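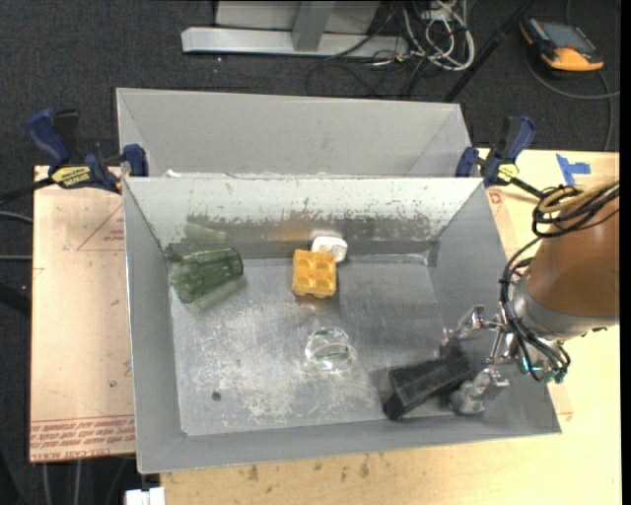

Puesto de trabajo del equipo, con el brazo y la pinza sobre la cubeta delantera.

Informe de avance, segundo periodo
Proyecto: Taller de manipulación robótica, club de estudiantes Sidine
Dirigido a: Henrik Sperling, Fundación Drumasitz
Redacta: Azucena Esquivel, coordinadora del taller

Situación general
El taller sigue el calendario aprobado, salvo el módulo de visión, que empezará en febrero con tres semanas de retraso. El grupo mantiene a sus 7 estudiantes. La tutoría técnica sigue a cargo de Hermenegildo Gallegos.

Trabajo realizado
Las dos cubetas metálicas están sujetas por los lados con sargentos. En el periodo anterior se desplazaban al menor roce y había que repetir la calibración. La tarea consiste en tomar un objeto de una cubeta y pasarlo a la otra. Se usan piezas de forma y acabado distintos: un vaso verde translúcido, un recipiente redondo transparente, un bloque amarillo anaranjado con cuatro huecos y un objeto negro alargado, entre otras.

El equipo ha registrado 1.000 intentos de agarre. Las piezas opacas dan pocos problemas en el centro de la cubeta. Las transparentes siguen fallando con frecuencia, igual que cualquier pieza pegada a la pared. Araceli Zamudio, de segundo curso, ha reescrito la rutina de aproximación para que la pinza entre inclinada en esos casos; queda pendiente probarla con la serie completa.

La pintura interior de la cubeta delantera está desconchada y el fondo tiene bastantes arañazos. No impide trabajar, pero conviene sustituirla antes de la demostración final.

Gastos
De los 3.100 euros concedidos para material se han destinado 200 a sargentos, cinta y cableado en este periodo. El pedido de dedos de repuesto a Farska está aceptado y sin facturar. Coralie McAlister enviará los justificantes por separado.

Próximo periodo
Prueba de la nueva rutina con piezas transparentes.
Inicio del módulo de visión.
Recogida y orden de los cables en torno a la mesa.
Presupuesto para una cubeta nueva.

Se solicita autorización para cargar la cubeta a la partida de material, sin aumento del importe total.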